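Foston Center for Everyday Objects
Gallery: Tabletop Sorting

Introduction

The Foston Center for Everyday Objects maintains a study collection of small household and play items, together with the trays, dishes and boxes in which such items are commonly kept. The collection currently holds 321 objects and is used throughout the year by teachers, occupational therapists and designers. This gallery page accompanies the Tabletop Sorting program, which concerns one of the most ordinary of household activities: taking small things from a table and putting them in their place.

The program was prepared by Daiane Magalhães and Ieva Vaher of the Collections Department and opened to visitors in December. The text was last revised on Sunday, January 26, 2025.

1. The table and the tray

All sorting work in the program is carried out on a dark, plain surface. Strong colors such as green and yellow stand out clearly against it, and small items are easily found again at the end of a session. A single shallow tray is set out for each activity.
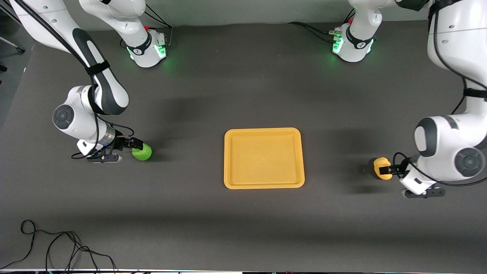 Trays were selected from the Quintana gift, received by the Center two years ago and cataloged by Lempi Manninen. The gift includes 21 trays in a range of shapes and sizes. Rectangular trays are preferred for tabletop work, as they may be placed square to the table and stored in a stack afterward. Round trays remain available on request and are chiefly used by the Center's younger groups.

Balls present a particular question in sorting. They roll, and must be set down with some care if they are to stay where they are put. The program guide recommends that a ball be lowered into the tray and released only when it is touching the floor of the tray – dropping it from a height, however small, is discouraged. Textured balls are generally easier to hold than smooth ones, and both kinds may be borrowed from the Kallatum Room.

2. Small and irregular items

The second part of the program turns to items without a regular shape. These may be rounded at one end and narrow at the other, or dimpled, or curved to one side, and they seldom rest the same way twice. Participants are asked to consider where such an item is best held before picking it up.

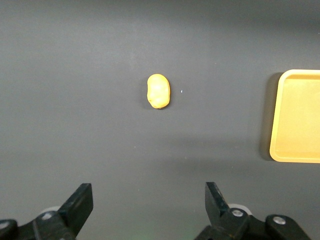
Color is also discussed at this stage. An item close in color to its tray is easily seen on the table and less easily seen once it has been put away, a point that Wagner Guimarães has developed further in the handbook issued with the program. Participants who wish to compare results may repeat the activity with a tray of a contrasting color.

Items in this group are inspected after each session and wiped with a soft cloth. Dust and lint are more noticeable on dark surfaces, and the tabletop is cleaned on the same schedule.

Visiting and loans

Sorting sets may be borrowed by schools and registered groups for a period of two weeks. Requests should be addressed to Silvana Tavares, Loans Office, and should state the number of participants and the preferred tray shape. Printed copies of the handbook are available at the Hustlow entrance desk while supplies last – 400 copies were produced for the current season.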